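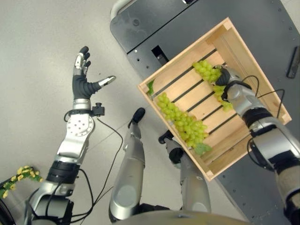 Green grapes in a slatted crate of unfinished pine.

2 min read

A grape crate is judged by its floor. Parallel slats with open gaps let air reach the lowest bunches, and raised sides keep the load off the crate stacked on top. Gareth Bellamy packs 200 crates on a Saturday in April and lines none of them.

Bunches go in stem up, one layer deep – two if the fruit is firm.

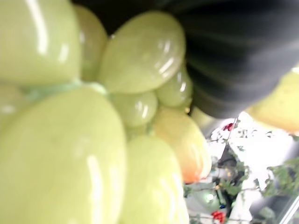 Color is checked next. Pale yellow-green is standard for the table trade, and a blush of orange on a single grape is no reason to reject the bunch. Bellamy lifts each one by the stem and sets it down once.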